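Brown scuffs on the rim of a white plastic toy frame, how do I get them off?
136 views · 2 comments · Share

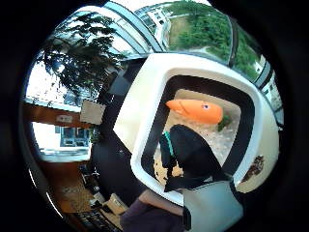
I'm trying to get the kids' play food back in order before December and I'd love to pass a few pieces on to my sister looking decent. The carrot with the green top is fine, it wipes right up! But the white plastic has this small brownish patch on the rim, down on the right, and I can't decide if it's a stain or a scrape. Dish soap did nothing. The rest of it is still nice and glossy, so I don't want to scrub a dull spot into it. Any ideas?
Ha-neul Lim

Share · 7 people found this useful

A-yeong Seo
Baking soda and a few drops of water, mixed to a paste. Put it on with your fingertip, leave it ten minutes or so, then wipe with a soft damp cloth (not the green side of a sponge, I ruined a lid that way). If it's a rub mark from shoes or furniture it should lift pretty easily. If you can feel a groove with your nail, it's a scratch and you're stuck with it. Rinse well if little ones will be handling it.

Share · 1 reply

Durar
melamine sponge. go light, it can take the shine off. or just put a sticker over it lol

Share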